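Skondach House Newsletter
2021-06-23
Shares 23 | Comments 2

LAUNDRY AND CLOTHES SWAP: WHAT TO KNOW BEFORE DECEMBER

The clothes swap at Skondach House is moving to December this year, and sorting has already started on the second floor. Last year we took in 778 pieces, far more than the Damard Street hall could hold, and a good part of them were still in bags when the doors opened. People had to dig. Sebastian Bratu has taken over the sorting and has asked for a few changes in how clothes are handed in and how they are gone through.

The first change is where the work gets done. In past years everything was tipped out on the floor of the hall, which meant kneeling for hours and washing half of it again afterward. Sorting is now done on the beds in the spare rooms. A bed is a better height, the cover can go in the wash at the end of the day, and one side can be pushed up to the wall so nothing slides off the back.

The second change is how much comes out at one time. Please do not empty a whole bag. Take out a few things, deal with those, and then take out a few more. Clothes not yet looked at go at the back against the wall. The front of the bed is for laying a piece flat, checking it, and folding it.

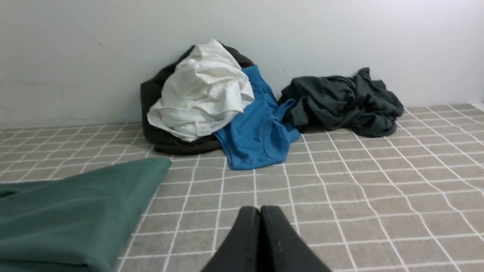
Sorting on what looks like a bed: a white shirt with its care label showing, with blue, olive-brown and charcoal clothes along the wall.

Sebastian goes through each piece in the same order. He finds the care label and reads it. He checks the collar, the cuffs and the underarms, then the hem, then the zipper or buttons if there are any. Pockets get turned out. Last year's pockets gave us a house key, a bus pass from Salazar and a lot of tissues. The key is still in the office drawer if anyone is missing one.

After that a piece goes one of four ways: fold, wash, mend or rags. Folded clothes go straight into a box marked with the size. Wash goes down to the basement, lights and darks in separate bags. White shirts should be kept away from anything bright blue or red until they have been through the machine by themselves. We lost several good shirts to a new pair of jeans last time and would like to avoid that.

Mending is for small jobs only. A missing button or a dropped hem is fine. Broken zippers on coats are fine too, if the coat is otherwise in good shape. Anything with a tear across the fabric goes to rags. The Meveck repair shop takes clean cotton rags and will pick them up from the side door when there are enough to fill the cart.

Folding is simple and should be done the same way by everyone so the boxes close. Shirts: face down, sleeves in, sides in, then in half from the bottom. Pants: leg over leg, then in thirds. Sweaters are folded like shirts but go on top of the box, never underneath. Please don't roll anything. Rolled clothes come open as soon as someone looks through the box, and the whole thing has to be done over.

If you are bringing clothes in, these points will help:

Wash them first if you can. Unwashed clothes are still accepted, but put them in a separate bag and tie it.

Button shirts at the top button and leave the rest open.

No socks or underwear unless they are new and still in the package.

Winter coats are needed most, especially children's sizes. Bring them on a hanger.

Bags can be left inside the front door on any weekday morning. Leave no more than two per household at a time, as the hallway has to stay clear for strollers and wheelchairs. If you have more than that, write to the office and we will set a time.

Sorting shifts run for two hours and there is room for four people on each. The sign-up sheet is on the board by the stairs. We have 30 boxes and could use more, any size with a lid that stays on.

Get the Skondach House newsletter in your inbox. Enter your email address to subscribe. You can unsubscribe at any time.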